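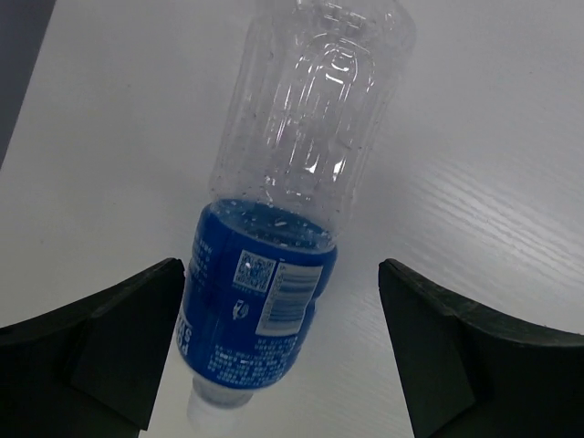 Clear plastic bottle with a white cap, upside down.

10/11/26

I've been meaning to write about the giving circle for months, and every time I sit down to do it I end up cleaning the kitchen instead. So the kitchen is clean, and now I have no excuse!

For those who are new around here, there are 12 of us, all living in or near Belent, and we each put a bit of money into a shared pot every month. Once the pot gets to $2,000 we give the whole thing away to one group. That's the entire idea. We don't have a logo or a website (there was talk of a logo, and it went on for most of an evening, and I would like that evening back).

The first gift went to Godo, the after-school music program over by the old creamery. They were down to a few working violins, and the rest had cracked bridges or missing strings or, in one sad case, no neck. I'd pictured us picking something bigger and grander for our first try, but I came home from that visit completely won over. The kids played us a song I'm fairly sure was "Ode to Joy," and I cried in the car anyway.

Our second gift took a lot longer to settle. Half of us wanted to help the Fjeld reading room stay open on winter evenings, and the other half wanted to pay for rides to medical appointments for people who can't drive anymore. We went back and forth all through August. I was firmly on the rides side, mostly thinking of my aunt and the 62 miles she used to travel to see her heart doctor, and I may have gotten a little loud over the potato salad. The reading room won by two votes. I sulked for a week and then went to see it, and there were people at every table, so I've made my peace. 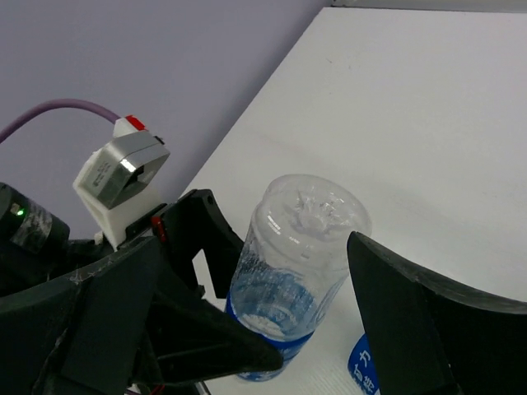 What I wish we'd done from the start is ask each group how they'd like to get the money. We handed Godo one big check and felt very pleased with ourselves, and it was only later that they mentioned smaller amounts through the school year would have been easier to plan with. The reading room is getting theirs over eight months, and it seems to suit them fine.

The other nice bit of news is that Busska, the bakery on our corner, has asked if they can chip in too. We're still talking over whether a business gets a vote like the rest of us. I say yes, as long as they bring the cinnamon rolls.

If you're thinking of starting a circle with your own friends, leave me a comment and I'll send you the one-page sheet of rules we use. It has a coffee ring on it but you can still read everything.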